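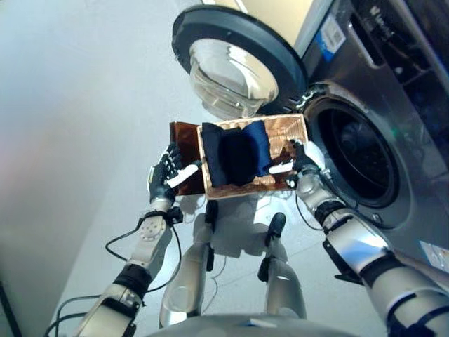 6 de marzo de 2023. Colada de prendas oscuras, con la lavadora de carga frontal y la puerta abierta desde primera hora. Sigo con la norma que me puse en invierno: la ropa azul marino y negra no se mezcla con nada, va en programa corto, a 40 grados, con la dosis mínima de detergente. La prenda azul marino doblada en la caja cobriza ocupa casi todo el fondo y deja libre una franja a la derecha, de modo que no merece la pena meter otra encima. La caja es de poco fondo, con tapa abatible e interior brillante. Para ropa gruesa no sirve. Para una prenda suelta, sí, y además sobre ese color el azul oscuro se distingue bien del negro, cosa que dentro del tambor no consigo con ninguna luz.

He revisado la goma de la puerta. El procedimiento es el de siempre: abrir el pliegue inferior con dos dedos, pasar un paño seco, mirar el paño. Salió pelusa gris y un resto de pañuelo de papel. El pañuelo es culpa mía por no vaciar los bolsillos de la chaqueta. Anoto también que el cajetín del detergente tenía una costra en el compartimento del suavizante, que no uso desde julio. Lo desmonté, lo dejé en remojo y lo volví a montar. Encaja con un clic a la izquierda y sin clic a la derecha; ya era así cuando llegó la máquina.

Cambio de detergente. Se acabó el Flornivex líquido y he abierto el Dateck en polvo. El tapón del primero hacía de medida; el segundo trae una cuchara sin marcas, así que la he pesado en la báscula de cocina, rasa y colmada, y he escrito los dos valores con rotulador en la tapa del bote. Usaré la rasa. El polvo deja a veces un velo blanquecino en los tejidos oscuros si el agua no llega a temperatura, y preferiría no comprobarlo con una prenda que me gusta. 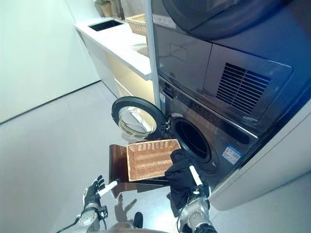
Queda pendiente la cuestión de la secadora. Al estar apilada sobre la lavadora, la rejilla de lamas me queda a una altura cómoda para el aspirador, pero el filtro me obliga a levantar el brazo y a sacarlo casi a ciegas. Lo limpio cada 3 ciclos – el manual de Skoltley pide hacerlo en cada uno, y debería hacerle caso. Hoy no la he puesto en marcha. Lo azul marino se tiende del revés, en percha, lejos del radiador.

Consulté el precio de una junta de repuesto en Nikolovski: 633 coronas, sin montaje. La referencia termina en 1722 y coincide con la que tengo apuntada en la carpeta de las facturas. No hay fuga, de momento solo una zona más rígida en la parte baja, y esperaré. Si aparece agua en el suelo, la pido ese mismo día.

Otras cosas. La encimera del lavadero necesita una línea nueva de silicona contra la pared; la actual se ha despegado por un extremo. Faltan perchas anchas. El programa de algodón largo tarda más de lo que indica la pantalla, tengo que cronometrarlo entero la próxima vez que lave toallas. Dejo la puerta de la lavadora abierta esta noche y el cajetín a medio sacar.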